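Titmont Warehouse Workers Association

FOR IMMEDIATE RELEASE
15 April 2025

Robot demonstration at Drirska leaves main questions open, association says

TITMONT - The Titmont Warehouse Workers Association attended the open day at Drirska's automation lab, where the company showed its Pendora picking system to 70 guests. The association thanks Drirska for the invitation. It does not share the conclusions in the company's handout.

Pendora is being offered to the Kong distribution center, where 32 of our members pick small parts by hand. The handout says the system is "ready for the floor." It bases this on 1277 picks logged in February. It does not say how many of those picks failed, how long each one took, or how often an employee had to step in. We asked for those numbers at the open day and were told they would be shared "at a later stage."

The demonstration ran for 11 minutes. Guests watched an arm work over a gray metal bin with a few small things on its floor, among them a red-orange toy building block, a small blue one and a clear plastic container. The bin was held with a bar clamp. Bins at Kong come in full, mixed and often dented, and they keep coming for a whole shift. 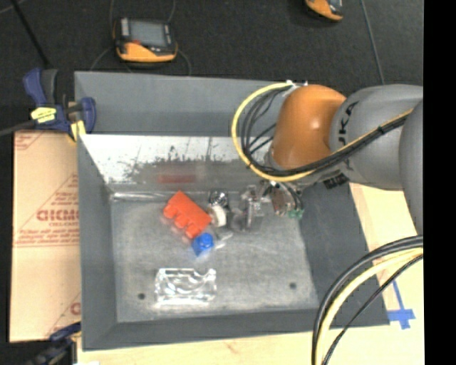
Our members were also told that the system would "free up" pickers for other work. Drirska could not say what that work would be, and Kong management has not said either. A similar promise came with the label sorter, and the jobs it was supposed to create were never posted.

The association is asking for three things before any contract is signed: the full February log, a trial at Kong using ordinary stock, and a written statement on staffing. Until then we see no grounds for calling Pendora ready.

Drirska has said a second open day is planned. We will attend.

Contact: Press desk, Titmont Warehouse Workers Association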